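Home | Projects | Trade Notes | Subscribe | Contact

Interview: Resurfacing the Pondis Maintenance Building

The Pondis maintenance building reopened in November with a new floor slab, a replacement drainage system and a reworked vehicle bay. The general contractor was Joly, and the work took 12 weeks with the office wing occupied throughout. We spoke with the contractor's project manager, who asked that the answers be credited to the firm.

The original slab had settled along the east wall. "The fall to the drains was gone," the manager said. "Water ran toward the stair door. Patching had been tried twice, and both patches had let go at the joint."

Joly removed 3000 square feet of concrete in sections. The vapor barrier under it was torn in several places and was replaced in full.

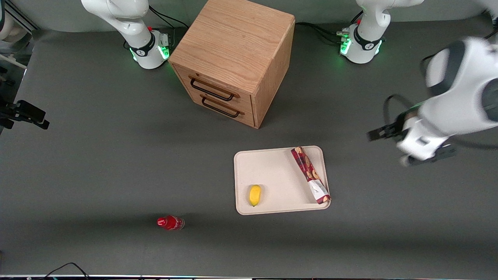
Sequencing was set by the office wing, which needed a clear exit route at all times. "We broke out the north half, poured it, waited, and moved the route across," the manager said. "Saw cutting stopped at 10 every morning. That was in the contract and it cost us time on each section."

The new slab is 6 inches thick in the vehicle bay and thinner in the storage rooms. Control joints follow the column lines. 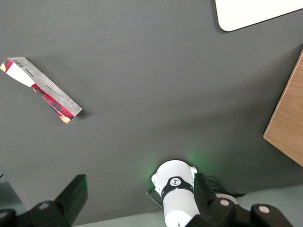 Drainage

The bay now drains through a Fluslow trench system set across the door opening, with a 1000-gallon separator tank outside the building. The first design put the tank under the bay. Test pits found an abandoned footing there, and the tank was moved to the yard.

"Moving it added pipe, and the added pipe used up our fall," the manager said. "We had to raise the finished floor at the back of the bay to get it back. Then the rear door no longer cleared, so the door frame came out as well."

The floor coating is Tenside, applied in two coats over a shot-blasted surface. Moisture readings delayed the first coat. The manager would not shorten the wait. "The owner asked for fans and heat. You can dry the top of a slab that way and still have the reading you started with underneath."

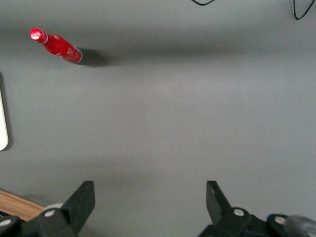
Staff Writer, Trade Notes
2 February 2020

Asked what would be done differently, the manager named the test pits. They were dug after the drainage drawings had been issued, and the redesign held up the permit for the yard work.

"Dig first," the manager said. "The drawings showed nothing under that bay, and they were drawn before the last addition."

The remaining item is the joint sealant at the stair door, which will be replaced when the slab has been through one heating season. The yard paving over the tank is a separate contract and has not been bid.

14 shares | 3 comments

This site uses cookies. By continuing to browse you accept our cookie policy.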